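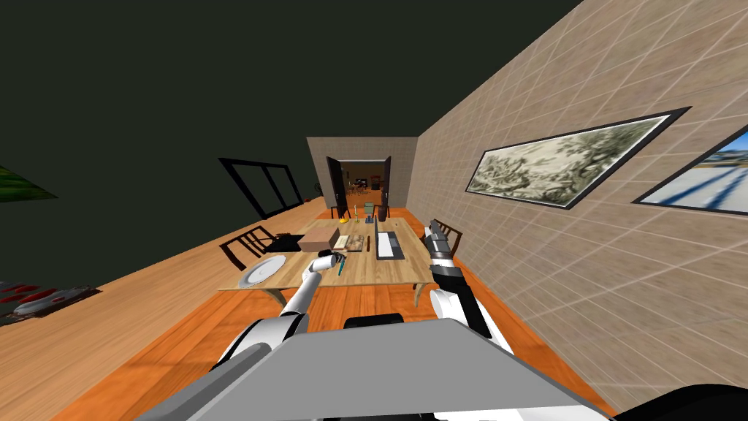 Table clearing by machine is a household task in which a robot removes cups, plates and other items from a dining table and takes them to a sink, shelf or dishwasher. It is widely used as a test of domestic robots, and much of the work is carried out in computer simulation. As of June 11, 2025, no general-purpose machine was sold that could do the whole job in an ordinary home without help.

Background

Industrial robots have long handled crockery in canteens, where each item arrives in a known position. A home table is harder. Cups may lie on their sides, plates may sit close to the edge, and things that should stay put, such as a vase or a candle, share the surface with things that should go. Chairs also limit where a two-armed machine can stand and reach.

Trials

The Kukley household trials set 2,318 simulated table layouts, each with a limit of 300 seconds. Entrants Gilitz and Ostapchuk both cleared more than 60 per cent of layouts holding only cups and plates. Results fell sharply when boxes, trays and cutting boards were added. A later series at Trinditz repeated 3 of the layouts with real furniture, and reported that grasping a tipped cup remained a common point of failure.

See also

Domestic robot
Dishwasher loading
Robot grasping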